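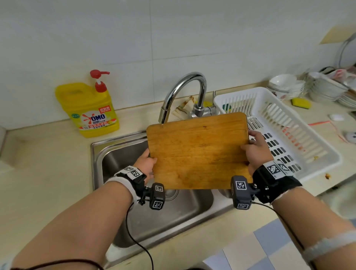
Wooden cutting board held upright over the sink.

How to wash and re-oil a wooden cutting board

Applies to solid wood boards with visible knife marks and surface stains. Do not use this method on bamboo or on boards with open glue joints. Repair those first.

You will need
Dish soap
Stiff nylon brush
Coarse salt, 4 tablespoons
Half a lemon
Two clean tea towels
Food-grade mineral oil

Washing

1. Clear both basins. In a double sink, work over one side and keep the other free for rinsing the brush.
2. Scrape off food residue with a bench scraper or the back of a knife.
3. Wet both faces. Wetting one face only makes the board cup as it dries.
4. Apply one pump of soap and scrub along the grain, then across the knife marks. Include the edges and corners.
5. Stand the board upright under the spout, one hand on each side, and rinse from the top edge down. Turn it and rinse the other face. Water should be warm — 47 °C is plenty — and the board should never be left to soak.

Stains

Dark lines in old knife marks are often staining in the cut fibres and will not all come out. For surface stains, spread the salt over the damp board, rub with the cut side of the lemon for two minutes, leave for five and rinse. Repeat once at most. If the colour has not shifted, sand with 120 grit, then 220.

Drying

Wipe with a towel, then stand the board on its long edge with air on both faces. A slotted dish rack works if the dividers are wide enough. Do not lay it flat on the counter. Allow a full night before oiling.

Oiling

Spread a thin coat of oil over all six surfaces. Leave for four hours and wipe off the excess. Boards in daily use need this monthly. The Hiebert board at Allodcombe, an end-grain block, takes two coats — end grain absorbs more.

See also: Removing onion odour from wood; Flattening a cupped board.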